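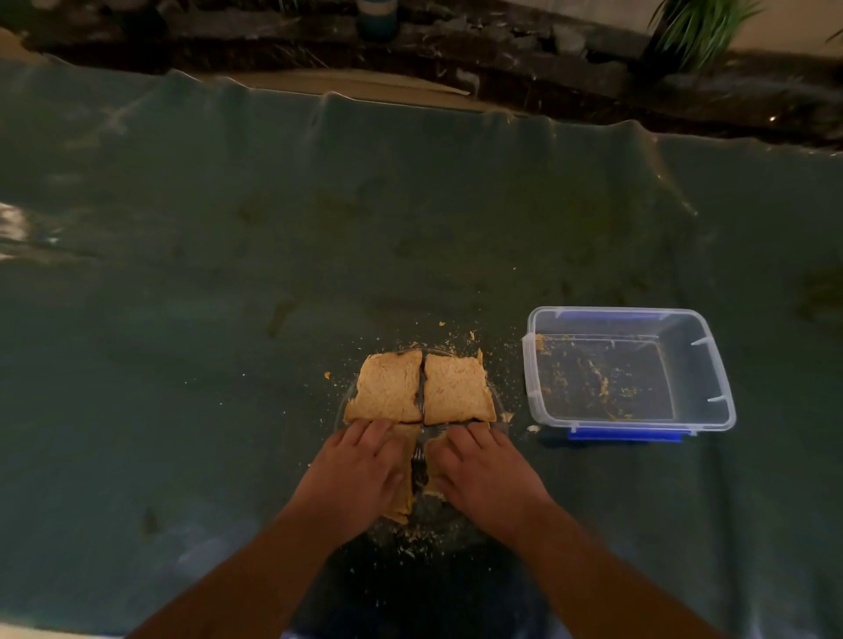
Irkside Opens Its Home Kitchen Recording Kit to Robotics Teams of Every Size

Reading time: 4 minutes

November 2022 - Irkside is delighted to announce that its Mimgate kit, a head-worn camera and software package for recording everyday handwork, is now on sale to any lab, company or school that wants to teach robots how people really do things at home. The kit has spent a good long while in the hands of a small group of early users, and we are grateful to every one of them for the patience, the long emails and the many, many sandwiches.

Sandwiches deserve a word, as they have become something of a house dish for us. Cutting bread with a filling inside and keeping the pieces together on a plate is the sort of job most people do without a thought, and it asks a great deal of a machine. Bread gives way when it is pressed. Fillings creep out at the sides. Crumbs go everywhere, and clear glass plates and clear plastic boxes are hard for many vision systems to pick out. A person handles all of this with two hands and a little give in the fingers, and that is just what Mimgate was made to record.

"We started out asking people to work at a clean white bench, and we got very tidy recordings that were not much use to anyone," said Venkatesh Iyengar, who leads the product team at Irkside. "So we sent the kits home with them. People put down whatever cloth they had, they cooked what they were going to cook anyway, and the recordings got so much richer. There are wrinkles in the cloth and smears in the box and the light is dim in the evenings, and a robot that is going to help out in somebody's home will have to cope with every bit of that."

Each Mimgate kit comes with a lightweight camera on an adjustable headband, two battery packs, a charging cradle and a padded carrying case. The camera looks down along the wearer's line of sight, so both hands and the work between them stay in view during ordinary tasks at a table, a counter or on the floor. The whole thing weighs 315 grams with a battery fitted, and a full charge is good for 5 hours of recording. Setting up takes a few minutes, most of it spent getting the headband comfortable (we do suggest taking your time over this, especially if you wear glasses).

Recordings are moved to a computer by cable and opened in the Mimgate desktop program, where they can be trimmed, sorted by task and given written labels. The program offers 50 ready-made task names to begin with, from peeling and slicing to wiping down and packing away, and teams may add as many of their own as they like. Faces that wander into view are blurred before a file is shared, and the person who wore the camera can look over every recording and delete anything they would sooner keep to themselves.

Among the early users was Drekside, a company working on two-armed kitchen robots, which used the kit to gather 2,000 short recordings of food being cut, served and stored.

"I will admit that I was doubtful about the headband, and I am now rather fond of it," said Geetha Shetty, head of robot learning at Drekside. "What we needed most were the small things, like how one hand steadies a piece of food while the other is busy, or how lightly people rest their fingertips on something soft. You don't get that from a camera up in the corner of a room. I would still like a longer cable, and I have told Venkatesh so more than once - he has been very gracious about it."

A longer cable is, we are happy to say, on its way. It will ship with all new kits from December, and existing customers can have one free of charge by writing to our support desk. The same update brings a dimmer setting for the recording light and a better way of marking where one task stops and the next one starts.

Mimgate can be ordered directly from Irkside or through our distribution partner, Fernandes, which also offers the kit for rent by the month and runs a half-day training session for new teams. Schools and nonprofit labs are warmly invited to ask about reduced pricing.

About Irkside

Irkside makes recording tools for people who study and teach skilled handwork. The company works with robotics developers, research labs and training centers.

Recent news from Irkside

Mimgate desktop program adds search by task name
Fernandes named distribution partner for Mimgate
Choosing a headband size: a short guide
Notes from our first year of home kitchen recordings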